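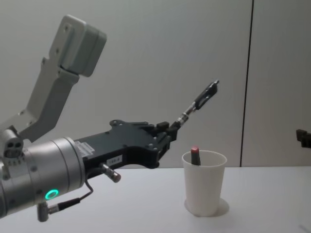

The white tabletop against a pale gray wall.

I caught up with the public health nurse who has been running the measles response out of Cheetham since March, and the first thing she did was apologize for her voice. "I've been on the phone since 8," she told me, pouring us both a tea. "If I go croaky, just nod."

The count went up again that morning. Three new cases, all in Prostgate, which brings the district to 15. I asked if that was the number she'd been bracing for, and she made a face.

"I'd hoped we'd be done at five! But measles is so catchy, you can get it from the air in a room after the sick person has gone home. So when somebody's been to the grocery store and a hockey practice and Grandma's birthday, well, that's my week."

Most of her week, as far as I could tell, is lists. Who sat in which waiting room, who's had two shots, who had one and thinks it was two. She keeps a paper copy as well as the one on the computer (she doesn't trust the computer, and she said so twice).

I wanted to know about people my age who have no idea what they've had. My own yellow card went missing in a move years ago.

"Call us," she said. "We'll look, and if we can't find it we can talk about giving you another dose. It's fine to have an extra one. People get so embarrassed about the card and I really couldn't care less about the card."

The drop-in clinic at the Cedanwood community centre has been busier than she expected, mostly parents with babies too young for the regular schedule. She said the questions have been good ones, and that she'd take an hour of questions over a no-show any day - though she did admit the parking there is awful.

And if you wake up with a fever and a rash? She put her mug down for that one. "Phone first. Please, please phone first. Don't walk into emerg and sit down beside a newborn. We'll tell you which door to use."

Her phone rang again before I'd finished my tea. The next Cedanwood clinic runs from 3 until 8, and you don't need an appointment.

3 April 2025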